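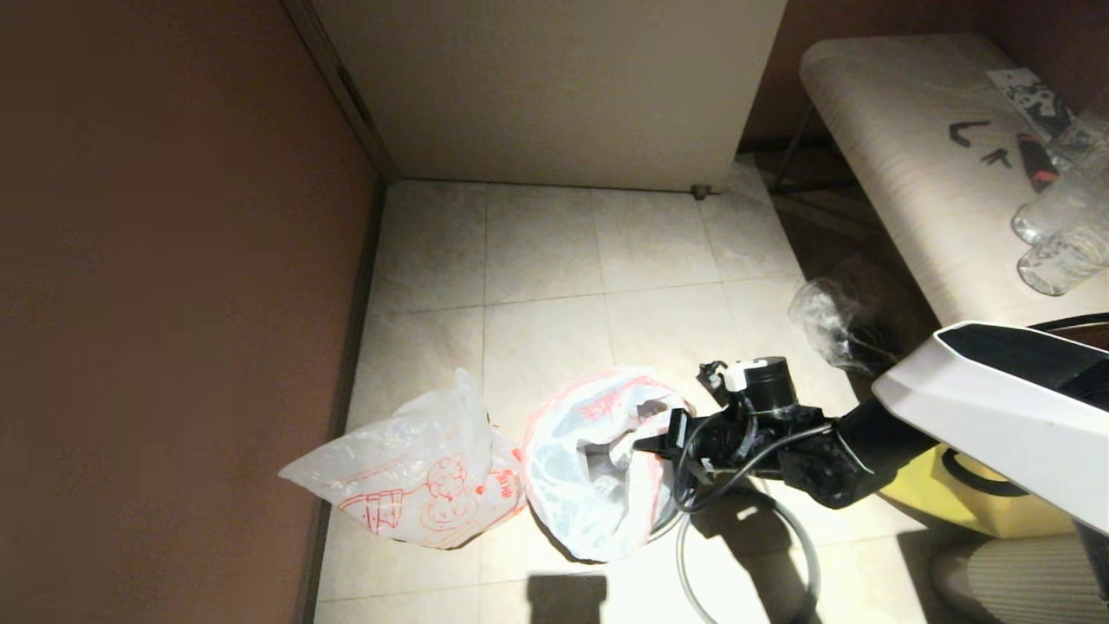 Hulus bedroom tidy, bags and floor set

README, last touched July 8, 2025 (Tayla)

Quick notes so Priya can pick this up without ringing me. Will neaten later.

What it is

Recordings of one job: getting a bedroom floor clear. Bags on the tiles, odds and ends left on the bench or bed, things to bin and things to keep. 618 clips in all, 43 rooms. Home tidying only, no kitchens in this one (kitchens are in Zendum, separate folder, separate readme, please don't merge them again).

The picture at the top is a fairly typical floor. Two plastic bags, one white and open with crumpled stuff in it, the other see-through-ish with red cartoon drawings and Chinese writing. Two clear water bottles on the striped padding, lying on their sides. Cream cabinet behind. Big beige tiles.

What's in the folder

clips/ - the recordings, one per job
stills/ - one picture per room, not per clip
notes/ - what was asked for in each room, plain text
labels.csv - see next bit
old/ - ignore. Don't delete yet

Labels

room - number, 1 to 43
item - bag, bottle, packet, clothing, paper, other
place - floor, bench/bed, shelf, chair
state - open, tied, unclear
task - pick up, tie, move, bin, put away
ok - y / n / blank

Rules we used for bags, because this is where everyone disagreed:

A bag is "open" if you can see into the mouth of it. Doesn't matter how full.
"Tied" covers knotted and also just gathered at one end. We couldn't tell them apart half the time so stopped trying.
Bag with stuff in = one item. Don't label the contents unless they come out.
Two bags touching are still two bags. Pennington rooms had these labelled as one to begin with, mostly fixed.
Printing on the bag goes in the notes, whatever language. Nobody needs to translate it.

Bench or bed: one label, "bench/bed". Lots of these are padded with a cover over and you only get a corner of it, so no guessing.

Bottles: label bottle whether lying down or standing. Full or empty is not recorded.

Small thin things (pens, lighters and so on) go under other. If you can't tell which, write "pen or lighter" and move on.

Known problems

Strong light on shiny tiles. 66 clips have a bright patch on the floor, and pale bags get lost in it. Listed in notes/glare.txt
Shadows sometimes labelled as objects. Fixed in rooms 1 to 20, not checked after that.
"ok" is blank for all of the Drarex rooms. They were done before we had the column.
"other" is far too big. Packets ended up in there as well as under packet, sorry.
Room 20 has two stills. Use the second.
A few spellings of "wardrobe" in notes, search for "wardrob" and you'll get most of them.

Using it

Fine for: finding bags on a floor, open v tied, working out what order people clear a room in.
Not great for: anything to do with weight, recycling sorting, or what's inside a bag.
Split by room and not by clip, otherwise the same floor turns up on both sides.

To do

Priya - glare list, second pass
Priya - shadows, room 21 onwards
Tayla - empty out "other", at least the packets
Either - decide if slippers are clothing. I say yes
Next version planned for September, probly with hallways

Questions to Tayla Bolger or Priya Pruitt, Hulus shared inbox. Put the room number in the subject line please, and the clip name if you've got it.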